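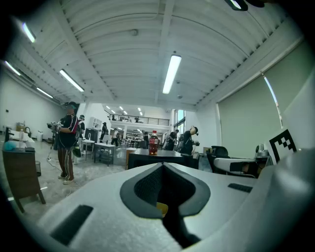

The red soda, on the table by the office chair.

Red soda stain on wool blend carpet, what am I missing?

paswood_renter
Posted 2019-04-21
Spilled most of a glass of red soda on a light beige carpet in February and I still have a pink patch the size of a dinner plate. The carpet is a wool blend, according to the landlord. I blotted it right away with paper towels, then used cold water and dish soap. That took out the stickiness and left the color. Since then I have tried Juvoletti spot foam 3 times with no change I can see. I move out of the Paswood building this summer and the deposit is 739 dollars. What would you try next?

gritandlint
Red dye is the hard one. The sugar rinses out and the dye stays on the fiber. What you want is a reducing agent sold for red dye stains, usually two bottles you mix right before use. Test it inside a closet first.

oldbissell
Skip the chemicals for now. White vinegar and water, half and half, on a white towel. Lay the towel over the spot and go over it with an iron on low for ten seconds at a time. The color moves up into the towel. I got cherry drink out of a hallway runner that way.

gritandlint
Heat on wool is a bad idea. It can set the dye for good, and it can felt the pile. That trick is for nylon.

oldbissell
My runner was wool. It came out fine — low heat, damp towel, and you keep moving to a clean part of the towel.

gritandlint
One runner. I did this for a living for years and I have seen the iron marks.

paswood_renter
The closet has the same carpet so I can test in there. Is peroxide worth a try before I buy the two bottle stuff?

makhubela_cleaning
Peroxide at drugstore strength sometimes works on food dye, but on wool it can lighten the carpet itself, and then you have a pale spot where you had a pink one. A landlord will charge for either. Also rinse out the foam before you put anything else down. Leftover foam holds dirt and the spot will go gray.

tuftedhank
How old is the carpet? My last place was run by Urkorov and they tried to bill me for full replacement on carpet that was already worn out. I asked for the install date in writing and they dropped it. Check your state's rules on depreciation.

paswood_renter
No idea on age. It was here when I moved in, and the edges by the door are pretty flat. I will ask.

gritandlint
Ask before you spend money on it.

paswood_renter
Update. Rinsed the foam out twice with cold water and pulled it with a rented extractor. The water came up cloudy and a little pink. Patch is lighter but I can still find it from the doorway. Closet test with the two bottle product is drying now.

oldbissell
Still say try the iron in the closet.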